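Drorkport Trick Logs

Hi! I'm Ifeanyi, and these files hold the card play records from our Thursday night group in Drorkport. We play Tse, a four-handed trick game that Li-hua Siu's family brought over from Ulmont, and for years the only record of who won was a spiral notebook that lived in her kitchen drawer. I typed it all up over a very long December and then kept going.

What you get

There are 544 hands in the main file, hands.csv. Of those, 422 have the full play order, card by card. The rest only have the bids and the final score, because that's all the notebook had. I left them in anyway – they're fine for looking at bidding, just filter on the full_play column if you need the tricks.

A second file, players.csv, matches the seat letters to people. Everyone agreed to have their real name in there: me, Li-hua, Wai-kit Yu and Sum-yee Mok. Sze-wing Lu shows up as a sub and has her own seat code, SL, so please don't merge her with Sum-yee even though they usually sat in the same chair (I did this by accident in the first upload and got some very strange win streaks). 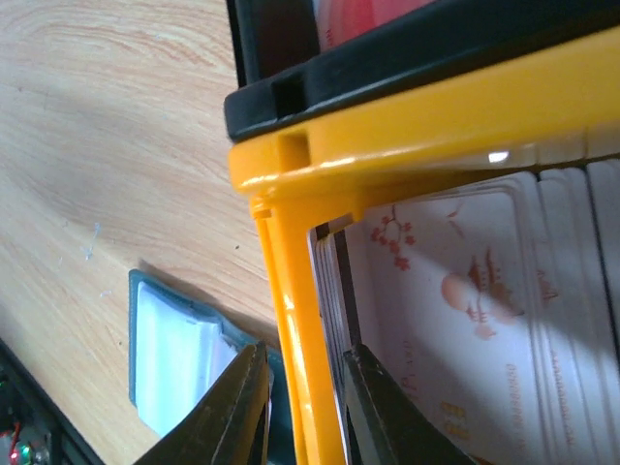 Can I use this for a game other than Tse?

You could, but the bids won't mean much. Tse bids are promises about the last three tricks only, so a bid of 2 here is a pretty bold thing to say. The play order is plain old follow-suit and should carry over to most trick games.

How the scores work

A game runs to 400 points. Making your bid is worth 10 for each trick you promised, and missing it costs you the same. Wai-kit swears there used to be a bonus for taking the very last trick with a low heart, and the older pages do have little stars on some hands that might be that. I kept the stars in the notes column and didn't try to add anything up from them.

Known problems

Some dates are missing. Coffee got to one page, so a few of the bids there are my best reading and have a 1 in the unsure column. Suits are single letters, lowercase, except in the oldest rows where I typed them uppercase and haven't fixed it yet. Sorry!

Loading it

Any spreadsheet program will open the files. I use Deteten for the charts, and if you do too, set the hand_id column to text before you import or it'll eat the leading zeros.

Last update: 28 April 2023. Fixed the seat codes, added the unsure column.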